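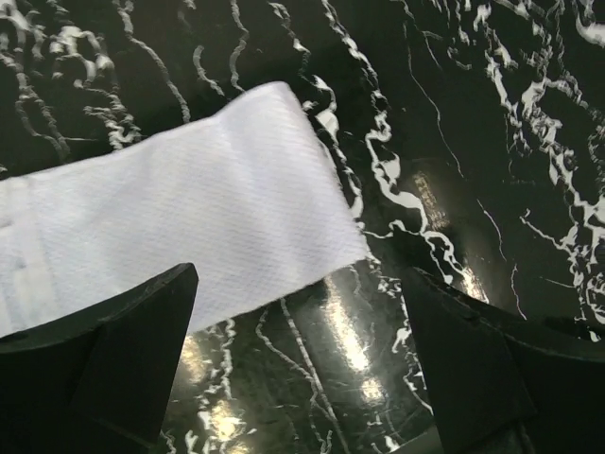
2 min read

When I moved into my flat in January, I wanted a black table top with white veins. My friend Mbali warned me that a dark shiny surface shows everything, and she was right. Every crumb and every fingerprint is there to greet me in the morning.

I have tried many cloths on it. The microfibre one moved the dust from one side to the other. An old T-shirt left small hairs. Now I use plain paper towel, the kind with the little raised pattern, and I tear one sheet and lay it flat before I begin. First I wipe with a bit of warm water, then with a dry sheet, always in the same direction. If I make circles, I see them later when the sun comes in -- and then I must start again.

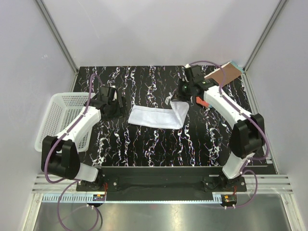 The other thing I have learnt is to keep few things on top. I used to have the post, two plants and a fruit bowl, and to clean I had to lift all of it. A white plastic basket with holes in the sides is enough for me now. Everything small goes inside, and I carry it away in one go when I want to wipe.

Mbali still prefers her pale wood. She says she has not cleaned it for a week and it looks the same -- I did not ask her to show me.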